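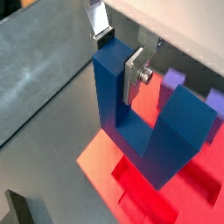

Robot cell FAQ, Ullness packing hall

Questions we keep getting since the July meeting. Answers are short, sorry, written between shifts. More to come.

What does the cell do?

Fills puzzle boards. Picks a piece, puts it in its slot, next piece. Same job the seating bench has always done by hand. The finished board still goes to a person for checking and boxing.

Is anyone losing their job?

No. 28 people in the hall now, 28 on the rota after. Seating bench hours move to checking, boxing and running the cell. If your hours were going to change you've had a letter. If you think you should of had one and didn't, come by the office.

Will my pay change?

Not down. Cell operators get the line lead rate while they're on the cell. Checking stays at bench rate for now, the union is talking to Plonari about that and we don't have an answer yet.

How fast is it?

Slower than you on a good morning. Target is 200 boards a shift. It doesn't get sore wrists, that's the main thing, bench seating was our worst job for strain reports.

Which pieces are hardest for it?

The U pieces. Two arms, so more ways to grab it wrong. It can take hold of one arm, with one finger in the gap. If it comes in crooked the piece can tip against the edge of the slot. Stop the cell, don't reach in and nudge it.

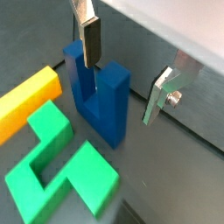 Do the loose pieces have to be lined up first?

No, but flat ones flat, and leave space between them. Pieces jammed up against each other are the usual reason it stops. Please don't pour a whole bin in.

Who do I tell when it stops?

Red button if anything looks wrong, any time, no one will ask why. Then the line lead. Write it on the sheet: time, which piece color, what it was doing. "Stuck again" doesn't help us.

Can I reach in while it's waiting?

No. Waiting is not off. Button first, then wait for the arm light to go out, then hands.

Does it record us?

The cameras are there for the pieces and the board. Pictures are kept to sort out bad placements, up to 2,000 at a time, then the oldest get wiped. They are not used for attendance or for timing anybody. That's in the written agreement, copy by the time clock.

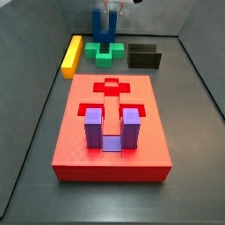
Plonari Ullness / Packing and Finishing Dept.

Who can train on it?

Anyone in the hall past probation. Sign-up list is on the door. First session is 15 minutes, just stopping, clearing and restarting. The longer one is with the Jireš people who built the cell, half a day, paid. You don't need to know any programming.

I'm no good with computers. Will I be pushed off the bench anyway?

No. One hand bench stays open on every shift, small orders and anything the cell can't hold. First pick goes to people who asked for it in writing.

What if it puts a piece in wrong?

Checker pulls the board. Reseat it by hand if it's quick, otherwise red crate. Don't force it. A piece that's sitting high will probly crack the slot if you lean on it.

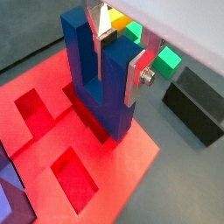

And keep the bad ones, even if they're easy to fix. We look through the red crate at the end of each shift and it's how we got the slot positions better last time.

Is Plodstead getting one too?

They've asked. Nothing decided. Plodstead runs different boards and it would need new fingers made. We'll post here if that changes.

Where do I send a question that isn't here?

Box by the time clock or tell your line lead. No name needed.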